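Buying and budgeting for a bench robot arm: frequently asked questions
Skondanholm equipment pages, last updated 03/12/2018 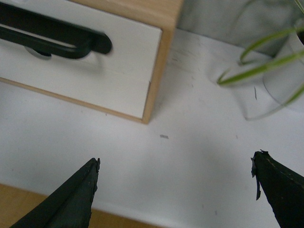

Who should I speak to before I ask for a quote?
Speak to Niilo Rissanen, who keeps the equipment plan for all sites. He can tell you whether an arm is already on the list for your building and whether another team is about to order the same model. Suppliers tend to price two arms ordered together more kindly than two ordered a month apart.

What does the price on the quote cover?
Usually the arm, its controller, the power lead and one set of cables. Grippers, cameras, stands and spare parts are nearly always separate lines. Ask for them to be quoted at the same time, even if you plan to buy them later, so that the request shows the full cost.

How much should I set aside on top of the quoted price?
Allow 14 per cent for the things that get left out: delivery, fixings, a bench that turns out to be the wrong height, an extra socket. If the money is not spent it goes back to the general budget at year end. You cannot carry it over.

Are gripper fingers a one-off cost?
No. Fingers are consumables and belong in the running costs. Tips chip, and strips of covering work loose and fray, particularly where the arm is used for handles and drawers. Plan on a new pair every 9 weeks for an arm in daily use. The Clisside team printed their own for a while and have gone back to buying them in, mainly for the staff time.

Do I need to budget for the objects the robot will work with?
Yes, and people forget this. A small drawer unit, a plant in a pot, a few containers and a white table are cheap next to an arm, but they still need a budget line. Buy two of anything with moving parts. If a handle breaks and the shop has stopped selling that unit, you will have to start the task again with a different one.

Should we get a camera at the wrist, one on a stand, or both?
It depends on the task. For drawer work most teams want one at the wrist, as it gives a close view of the fingers and the handle. A stand camera is useful for checking what went wrong afterwards. If you can only afford one this year, buy the wrist camera and leave room on the bench for a stand.

How long does delivery take?
Saithong quotes 12 weeks for an arm and seven for grippers. Stalladus is quicker on grippers but does not hold arms in stock. Neither ships over the last part of December, so add that time if your order goes in late in the year.

Can we lease?
You can, for a minimum of two years. Leasing suits a project with a fixed end date. The lease does not cover damage to the gripper, and the arm has to go back in its original crate — keep the crate.

Who approves the order?
Your head of section signs first, then Thanakorn Wattanapong in purchasing. Send him the quote, the bench plan and the running costs for the first year in one file. Requests without running costs are sent back.

What goes in the bench plan?
A sketch with measurements, the position of the arm base, the reach, the sockets and the stop button. Mark anything that will stay on the table. Photographs are welcome but do not replace the sketch.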